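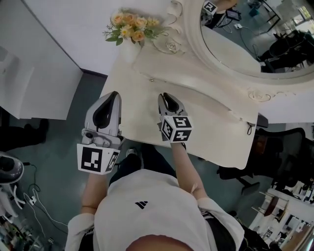

Tiina Kinnunen
Product instructions, Rirkby vanity tables

4. Placing the table and first use

Read this section after the table is assembled and the mirror is fixed (section 3). Two persons are needed for steps 1 to 5. The rest can be done alone.

Before you start

Clear the floor where the table will stand. Remove rugs and any cable that lies on the floor. Keep the screwdriver from the hardware bag near you, because you will need it one more time in step 8.

Check that you have the felt pads. They are in the small paper envelope together with the spare knob. If the envelope is missing, write to us with the order number and ask for part 873.

4.1 Choosing the place

1. Choose a wall that is straight and dry. The carved mirror frame is wider than it looks when it lies in the box, so measure the wall first.

2. If the table will stand beside a cabinet or a wardrobe, open the cabinet door fully before you decide the distance. The door must not touch the table top. The cream finish on the edge is the first place where damage shows.

3. Think about what the mirror will show. An oval mirror of this size takes in a large part of the room, also the window and the desk on the opposite side. Many customers like the window in the mirror because it gives more light to the table. If the sun comes directly into the glass in the morning, move the table a little to one side.

Caution: Do not place the table against a radiator or over a floor heating outlet. Warm air makes the painted surface crack at the corners.

4.2 Moving and leveling

4. Take out the drawer, or close it with a piece of soft tape across the front. Do not use packing tape. It pulls the paint.

5. Lift the table from under the top, one person at each short side. Never lift by the mirror frame or by the carved panel at the back of the top. These parts are decoration and they do not carry weight.

6. Put the table down 29 mm from the wall. This distance leaves place for the baseboard and lets air pass behind the mirror.

7. Put a spirit level on the table top, first along the front edge and after that from front to back. Turn the feet until the bubble is in the middle. If your floor is smooth, for example vinyl or painted concrete, stick the felt pads under the feet now.

Note: When the table is not level, the long drawer will slide open slowly by itself. In most cases the drawer is not faulty. Please do step 7 again before you contact us.

8. Tighten the two screws behind the mirror one more time. Stop when you feel resistance. The frame is strong, but the screw holes are not made for power tools.

4.3 The drawer

The drawer is narrow and runs along the front of the table. It is made for flat things, such as combs, brushes, hair clips and small boxes of powder.

9. Put the drawer on its runners and push it in with both hands, keeping the pressure equal on the left and right side.

10. Hold the small round knob and pull the drawer toward you. It should move without noise. If it scratches, take it out and rub a dry candle along the runners.

11. Turn the knob by hand until it sits firm. Check it again in the first month, as new wood can give a little.

Caution: Do not put open bottles in the drawer. Nail polish remover and perfume will go through the finish in a short time.

4.4 Things on the table top

12. Wait one full night before you put anything heavy on the top. The finish is dry when you get it, but it is still a bit soft under heavy objects.

13. Place a vase at the back, close to the mirror, so that your arms have free space in front. Artificial flowers are the better choice. Peach and pale yellow go well with the cream color, with some green leaves between. With fresh flowers, put a plate under the vase and wipe the water at once.

14. Leave some space between the vase and the carved rose on the frame. A vase that leans on the carving will leave a mark there.

15. Hair straighteners and curling irons must lie on a heat mat. The mat is not included.

4.5 Cleaning

Wipe the top with a soft cloth that is only a little damp. For the scrolling pattern and the rose, use a dry paint brush with long hair. Start from the top and go down, so the dust does not fall on a part which is already clean.

Spray glass cleaner on the cloth and never on the mirror. Liquid that runs behind the frame makes dark spots on the edge of the glass, and we cannot repair these.

Touch-up paint can be ordered as part 775. Shake it well and try it first on the underside of the top.

Continue with section 5 if you have ordered the matching stool.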